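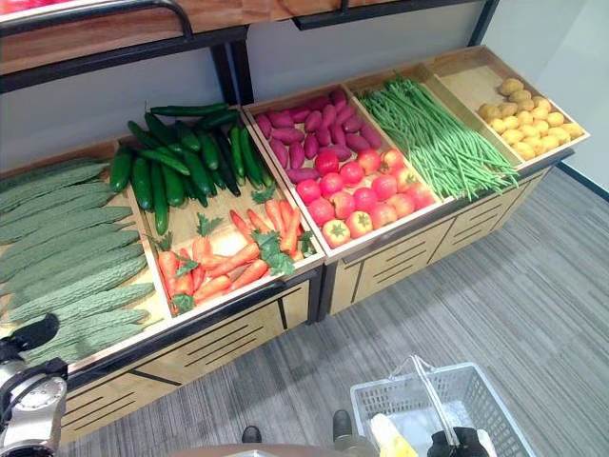
*The vegetable stand in the Jerkcombe hall, with the basket in the gripper.*

8 January 2021

The training hall of Wodine in Jerkcombe is built like a small grocery shop, and on the open day it was the room where visitors stayed the longest. I had come with the plan to look for 90 minutes and then to talk with the engineer who leads the shop project. In the end we talked first, standing on the grey carpet beside the vegetables, and the looking came in between.

"Please ask me the simple questions," she said at the beginning. "The difficult ones I get every day from my colleagues."

So I asked why a robot should learn to shop. She answered that shopping is a good school. A person who goes to buy tomatoes must find the shelf, hold the basket, reach over an edge, take one thing from a heap of similar things and put it down again without damage. "For you this is one action. For us it is a long chain, and every link can open."

The produce is artificial. I noticed this only when I came near, and then I was a little disappointed, as one is with a bowl of wax fruit. She has heard this complaint before. "With real tomatoes we would have to buy new ones every week, and each week they would be different. First we want to know if the arm is wrong. Later we can ask if the tomato is wrong."

The stand has five bins, tilted towards the customer, as in an ordinary shop. I would have expected the round things to be the easiest. According to her, the tomatoes are indeed kind to the machine, as long as they lie in one layer. The potatoes are also not bad. The green beans she called "our winter", and she needed some time to explain to me what she meant by it.

"They lie together like hair. You want to take five, and you take thirty, or you take one and the others come with it. We worked on the beans the whole last winter. I still do not like to walk past them."

And the bitter melons? They were put in by a wish of the partner company Cárdenas, which builds the arm. The skin is full of ridges and bumps, so the fingers never meet a flat place. "In the beginning I did not know this vegetable at all," she said. "I had to ask in the canteen how people cook it. Now I have a recipe with egg, and I make it quite often."

Visitors were allowed to call out a product, and the operator then gave the task to the machine. Children asked mostly for carrots, probably for the green tops. An older man asked for a sweet potato and then corrected himself and wanted a cucumber, and there was a short pause in which everybody looked at the operator. The change of mind is not yet foreseen in the program, she told me afterwards. It is on the list for April.

The basket deserves a few words too. It is the common white plastic kind with an upright handle, and one would think that the carrying is nothing. She disagreed strongly. "An empty basket and a half full basket are two different objects. It swings, it turns, it touches your leg. When a visitor praises the way we hold the basket, I know that he has understood something."

I wanted to know how much practice stands behind such a day. Since the hall was opened the team has written down 1,993 runs at the vegetable stand. Of these, 1,032 ended with the right product in the basket and no help from a person. She gave me both numbers without looking in her papers, and she did not try to make them prettier. "It is a little over half. In a shop, this would be a very tired assistant. But you should have seen the first hundred."

The software that decides where the fingers go is called Nodska. It was written in the house, and the name has no meaning, or at least she did not want to tell me one. What she did tell me is that it is careful by design. When it is not sure, it waits. For a demonstration this is unpleasant, as people think that something has broken. One woman next to me even asked if it was the lunch break.

"We could make it faster for the open day," the engineer said. "We discussed it. But then people go home with a wrong picture, and next year they ask me where their robot is."

I asked where it is, then. She laughed and looked at the potatoes for a while. A trial in a real shop, after closing time, is what she hopes for as a next step, with 2 machines and no customers. For the customers she gives no date.

Before I left, she asked me which vegetable I would have called out. I said the beans. She told me to come again in April.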